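Telholm Household Help
Home > Bedroom and Laundry > Sorting and Storage

Small stuff always ends up on the bed. How do you deal with a catch-all tray?

Posted by nodden_flat3 on 04/09/2019

I have a tray that was meant for the hallway. It was supposed to hold whatever came out of pockets and bags at the end of the day. Over the summer it moved to the bedroom, and now it lives on the bed, next to the clean laundry that hasn't been put away. Every evening I have to move both before I can sleep, and every morning both go back.

The tray itself isn't very big. The trouble is what goes in it. Some of it is food, some of it is trash, and some of it is odds and ends that don't belong to any drawer. I emptied it completely in August and it filled up again in less than a week.
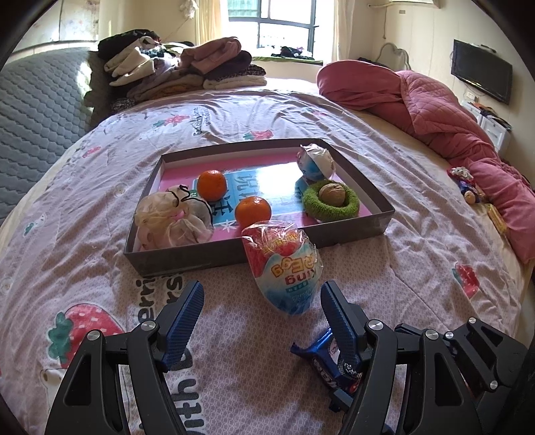
The tray on the bed, with the folded clothes still up at the far end.

The oranges are easy, they go in the kitchen. I don't know what to do with things like the green knitted ring with the walnut in it, or the bundle of mesh tied with black string. I don't want to throw them out and I don't want to make a special box for each one. The wrapper on the bedspread should have gone straight in the trash, I know that.

We are in a one-bedroom in Nodden with no real hallway, so a table by the door is out. There is a shelf in the bedroom 19 inches wide, mostly taken up by books. I would like a method I can keep up on a work night. Also, should I be worried about fruit and candy on a light bedspread? It has been through the wash plenty of times but I'd hate to stain it.

cekia_linens
Member, 200 posts

I'd deal with the clothes first. If there is a pile on the bed already, everything else gets put down next to it, and moving the tray won't change that. Fold on the bed if you like, but carry each pile to the closet as soon as it is done. It takes 3 trips in my house and I do them before I sit down.

For the tray, sort by room and ignore what kind of thing it is. Go through it once in the evening:

Food goes to the kitchen. Fruit in the bowl, wrapped candy in a jar or a cupboard.
Wrappers and anything torn go in the trash.
Anything that belongs to somebody else in the house goes to their side of the room.
What is left stays in the tray.

You will probably find that what is left is only two or three things. The knitted ring and the walnut can just stay there. A tray is allowed to hold something. If the mesh bundle has something in it you want to keep, leave it tied and put it at one end so it doesn't catch on everything else.

I would keep the printed sheet in the bottom. I line mine with whatever sheet is around and change it when it gets sticky. It saves washing the tray.

On the bedspread, check the care label before you put anything on a stain. With mandarins the juice is what you need to watch for, and chocolate is worse. Scrape off what you can with a spoon, rinse from the back with cold water, then use a little dish soap and wash as usual. Don't put it in the dryer until the mark is gone, or it may set. I've had a printed cover fade from stain remover left on too long, so try a corner first.

kostiuk_road
Member

Just put the tray on top of the books. Problem solved.

If the books are different heights lay a few of them flat.

telholm_upstairs
Member

I agree with most of what cekia_linens wrote, except that I would not keep any food in the bedroom, even wrapped. We had ants 2 years running and it started with a bag of candy in a nightstand. Walnuts in the shell are probably fine for a while, but I'd look at it now and then.

About the shelf — measure the depth too before you plan on it. Mine was wide enough and the tray still stuck out over the front, and I knocked it off with my elbow the first night. We ended up with a narrow wall shelf beside the closet door, at chest height. It is too high to drop things on without thinking, and that cut down on the mess more than any sorting did.

If you can't drill into the walls, a stool at the foot of the bed works. It needs to be something you don't also use for clothes.

nodden_flat3
Original poster

Thanks. The books are all paperbacks and the top of the row is uneven, but I may try laying them flat. I measured the depth just now and it's fine. The oranges are in the kitchen. The clothes are next.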